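# Reading the numbers on a Tullora

**A surviving Tullora saloon carries its identity in four places. Few cars still agree in all of them.**

The Tullora Mark II was built for a short period and in small quantities. Works records list 3,705 completed cars, of which 588 were the long-wheelbase saloon and 218 the estate. The remainder were standard saloons. For a buyer or restorer the body style is obvious enough, but the specification under it is less so, and parts were changed freely during production and afterwards. The numbers stamped on the car are the best starting point.

## The chassis plate

The plate is riveted to the bulkhead on the nearside, behind the battery tray. It is thin aluminium and corrodes from the back, so many have been replaced. Originals were fixed with four domed rivets. Replacements usually have flat-headed ones, and the lettering is a little deeper and more even.

The first letter gives the body style: S for saloon, L for long wheelbase, E for estate. The next figure is the engine type. The serial number follows and runs in one sequence across all three bodies, so it says nothing about how many estates came before a given estate. A suffix letter was added when the gearbox supplier changed. Cars with no suffix left the works with the Astia three-speed unit; cars with suffix B had the Dorkico four-speed.

The suffix is where most errors begin. The Dorkico box bolts to the same bell housing and needs only a shorter propshaft and a new rear mounting, and owners made the swap as a matter of routine. A car with no suffix and a four-speed lever is quite normal. A car with suffix B and a three-speed box is rare and deserves a closer look at the plate.

## The frame stamping

The serial number was also struck into the offside frame rail, just ahead of the rear spring hanger. It was done by hand after painting, so the characters wander and the spacing is poor. That is correct. Clean the area with a plastic scraper and white spirit; a wire brush in a drill will take the face off the figures. If they cannot be read by eye, rub soft chalk across them and wipe the surface flat with a dry cloth.
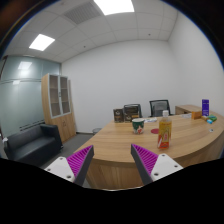 Frame rails were repaired in this area more than in any other. The spring hanger traps mud against the metal, and a patch plate was the usual cure. On a patched car the number may still be present underneath, and a careful restorer will drill out the welds along one edge before cutting the whole plate away. Where the rail has been renewed completely, the number is lost, and a restamped figure should be declared as such in the car's papers.

## Engine and body numbers

The engine number sits on a machined pad below the distributor. It was never the same as the chassis number and was not meant to be. The works fitted engines from stock in whatever order they came to hand, and a difference of several hundred between the two sequences proves nothing either way. What matters is the prefix. QN marks an engine cast by Qin, with the wider water passages and the revised head gasket. The two gaskets look alike on the bench and will both bolt down, but the early pattern blocks two of the passages on a Qin head and the rear cylinder runs hot.

The body number is on a small brass tag under the rear seat, held by two pins. It was used only by the paint and trim shop. On estates the tag is on the left wheel arch, beneath the load floor, and it is often hidden under underseal. The last two digits give the trim colour, and 19 is the dark green leathercloth that most restorers now find hard to match.

## Keeping a record

Take all four numbers before any metal is cut, and write down the position of each as well as the figures – a tag moved from one side of the car to the other is a common sign that two bodies have been made into one. Rubbings made with tracing paper and a soft pencil are better than notes for the frame number, as they keep the shape and angle of each character. Store them flat, with the car's serial number written on the back.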